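3.2 Ear tips and the work of reuniting them

We had expected cords to be the main story of this study. Everyone complains about tangles, and our diaries from households in Urnilham and Trindgate are full of them. Yet the part that delighted us most was far smaller: the soft tip at the end of each earbud, and how much care people take over it!

Of the 3,472 diary entries, 274 mention a tip coming off, going missing or being put back on. Many describe a whole sorting session at a kitchen or living-room table, where old wired earphones are brought out of drawers and gone through one by one. Dwynwen Pugh and Oskari Kinnunen coded these entries separately and then compared notes, and both had marked the same thing – tips are nearly always dealt with before cords. A pair with its tips on is treated as worth bundling. A pair without them goes back to the pile.

The order of work is lovely to follow. Finished bundles drift out to the sides of the table, often in a line, while the unsorted knot stays in the middle with the loose tips close by (Figure 2). Fitting a tip takes both hands, one to hold the housing and one to press, and several diarists wrote that they could do it by feel. Colour helps a great deal with the bundles and hardly at all with black tips, which have to be tried for size. 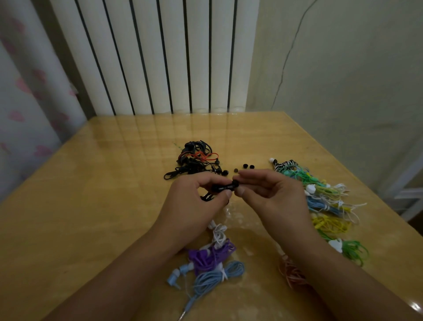
Figure 2. Fitting a black ear tip, with loose tips beside the tangled pile and bundled earphones along the side of the table.

3.3 Where the bundles go next

Once sorted, the earphones rarely stay together. Diarists in Trindgate tended to share them out among coats and bags, while those in Urnilham favoured a single tin or box, usually kept near the front door.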